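Can a machine put away small things at the end of the day yet? (small workshop, limited budget)

Posted by Imani Khaemba

Hello everyone. I run a small repair and craft workshop with 2 other people. English is my third language, so please ask me if something is not clear.

Every evening we lose time on the same chore. There are cups, balls, blocks, little brackets, bits of tape and tools left in places where they should not be, and somebody has to pick them up and sort them into bins. It is not heavy work. It is only boring, and in January, when we are busy, it is the first thing that we skip. Then the next morning starts badly.

I have read many articles which say that robots will do such chores very soon. A seller of Norura arms told me on the phone that their smallest arm can already tidy "any table." I asked what happens if the cup is lying on its side, and he said he would call me back. That was in the autumn.

So my question is simple. Is there a machine today that I can buy, put in the corner, and trust with this work while we go home? I could spend 3,162 dollars from this year's equipment money, and I would prefer to keep a part of it. I don't need it to be fast. If it takes the whole night, it is fine for me.

Thank you for your patience with a beginner.

Posted by Billo

No. Buy bins with labels. I spent more than your budget on a used arm and it now holds my coat. Maybe in ten years.

Posted by trora_bench

I think the answer above is too short, although for your budget the result is nearly the same. Let me try to explain more carefully. I maintain two arms in a training shop, and I am also not a native speaker, so we will understand each other.

There are three different jobs inside your one chore, and machines are not equally good at them.

The first is to find the thing. This has become much better. A camera and a normal computer can tell a cup from a block most of the time, if the light is good and the thing is not hidden behind another one. Dark objects on a dark surface are still a problem for us.

The second is to take hold of it. A gripper with two fingers likes objects with flat, parallel sides. A block is easy. A round ball is harder than people expect, as it rolls when the first finger touches it. A cup that stands upright is easy, but a cup that lies down must be taken by the rim or from the side, and the hand has to turn its wrist to arrive there. Near a wall there is often no space for this turn. The width of the hand itself is the thing beginners forget. I forgot it too, and I lost an afternoon to it.

The third is to know where it belongs. For you it is obvious. For the machine somebody must write it down or show it many times. On our Aigner arm we made 200 demonstrations for four kinds of object, and after this it was decent with those four. Then one student brought a new cup with a thicker handle and we had to make more.

About leaving it alone at night, I would be strict. We made a test of 400 pick-ups with a person sitting next to the arm. Most of them went well, but the bad ones did not stop politely. The arm dropped the object, did not notice, and continued with the next movement as if it still held it. When you are at home, one such mistake at eight in the evening can mean that nothing is done by morning - or that something is pushed from the table to the floor.

What I would do with your money: keep most of it. If you are curious, buy a small hobby arm and give it one object only, in one place, with the bin in one place. Blocks are a good start. Put a tray with a low edge under everything, so that what falls stays inside. Let it work during the day when you are near it. You will learn very much, but you will not save time in the first year.

For the real chore, I am sorry to say that Billo is right about the bins. We have them also, and ten minutes before closing everybody puts away what is close to their own place.

Posted by Imani Khaemba

Thank you both, and special thanks for the explanation about the wrist and the wall. I did not think about the size of the hand at all. Our shelves are narrow, so this alone probably decides it.

I will buy the bins now and look at one small arm later, only for blocks. One more thing I want to ask, if you still read this: for the tray, is a soft bottom better than a hard one?
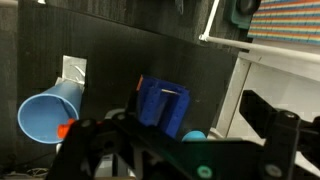 I was thinking of thin rubber, but I am afraid that the fingers will catch on it when they go down low. If somebody has tried felt or cork, please write which thickness you used.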